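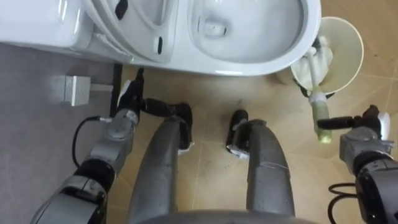

The brush in its bucket, beside the toilet.

Search stories, authors, tags Search

Changeover

The ferry to Skulo came in at two and the new guests would be on it. I had the key to the Votura at 10, which gave me the morning.

The last people had been tidy in the places people look. They had folded the tea towel and wiped the hob. They had left a note by the kettle thanking us for a lovely week, with a drawing of a gull on it, and I put the note in the drawer with the others. Then I went along the passage and opened the bathroom door.

I always start with the toilet. My mother did it last, when she cleaned for the big house, and came home in a bad mood every time. I put the lid up and poured in the Telik, a good long squeeze under the rim, and left it while I stripped the beds.

There were two beds. The one at the back had sand in it, right down at the foot, so I shook the sheet out of the window. A man walking his dog below looked up and I said sorry. He said it was all going back where it came from.

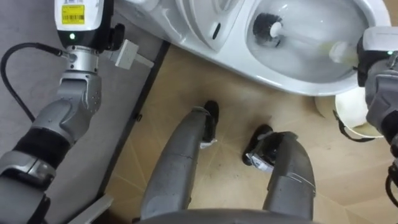
I went back and did the bowl. You have to go round under the rim first, then down the sides, then the part at the bottom where the water sits, which is harder to get at than it ought to be. The Votura has hard water. Everything on the island does. If you leave it for a fortnight you get a brown line, and once you have a brown line you have it for the summer.

The telephone rang in the kitchen while I was at it. I let it ring. It stopped, and then it rang again, so I took my gloves off and went.

It was the office at Radwan. A young man I hadn't spoken to before asked if I was the cleaner and I said I was. He said they had decided to sell the Votura. The photographs were being taken in July and could I make sure it was looking its best.

I asked him who would be doing the changeovers afterwards. He said that would be a matter for the buyer.

"It might not be let at all," he said. "It might just be somebody's house."

"It was somebody's house before," I said.

He said he was sure it was. He said there would be a thank-you payment of 300 for everyone who had worked on the property. I asked how many of us he thought there were, and I heard him looking through papers.
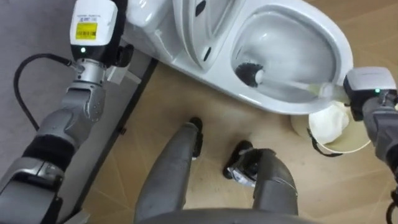 I put my gloves back on. The water had gone still again and I flushed and watched it fill. I gave it one more go round with the brush, though it didn't need it, and held the brush under the flush to rinse it. Then I laid it across the bowl with the seat down on the handle to let it drip. My mother taught me that one. She said a brush put away wet makes its own soup.

While it dripped I did the basin and the mirror, and picked a hairgrip out of the plughole. I thought about the first summer, when I didn't know where anything was kept and cleaned the whole bathroom with washing-up liquid. The owner came in and ran her finger along the windowsill. She said it smelled like Sunday dinner, and she paid me anyway.

I did the floor on my knees, from the window to the door. Then I put the brush back where it lives and stood looking at it all for longer than I had time for.
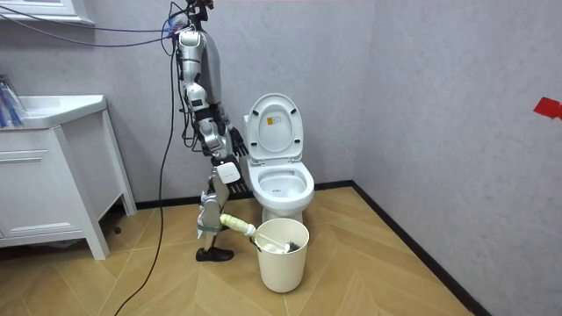
The ferry

It was late. I had the beds made and the milk in the fridge, and I sat on the front step with my bag packed and waited for the horn.

They came up the hill with too many cases, a couple and a small boy. The boy had been needing to go since the harbour, his father told me, and he ran straight past me with his shoes on.

"Second on the left," I called after him.

The woman asked if it was always this quiet. I told her it was, apart from the gulls. She asked if they could book the same week next year, and whether she should do it with me or with the office.

"Try the office," I said, and gave her the key.

I heard the flush go, and the boy came out again drying his hands on his shirt. I had put out clean towels. I went down the hill to catch the shop before it shut.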